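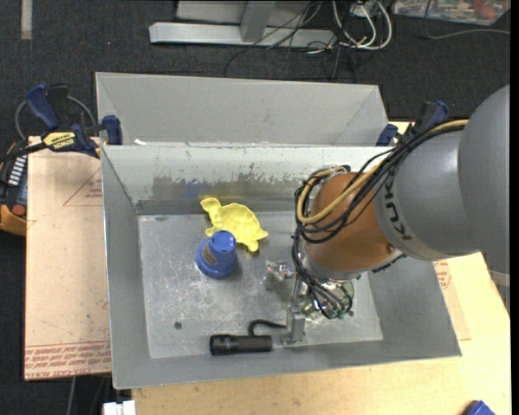 I asked Ayanda Potgieter what people leave behind most at the Porcombe swap shop, and she didn't even have to think. "Cups! Always cups. Then flashlights, then beach toys." She sorts donations there two mornings a week, and she loves it – you can hear it in how fast she talks.

Her rule is one bin at a time. "If I tip everything out together I just end up reading old board game boxes," she told me, laughing. Cups go upside down, so grit doesn't settle in them. Flashlights get a fresh battery and a quick click. Toys get a scrub, and the turtles (she has a soft spot for turtles) are usually gone by lunch.

Last November they had 300 things come in over one weekend, and it took her 11 days to clear the lot. Did she ever want to quit? "Oh, on day 10, sure," she said. "Then a little boy came in asking if we had any flashlights."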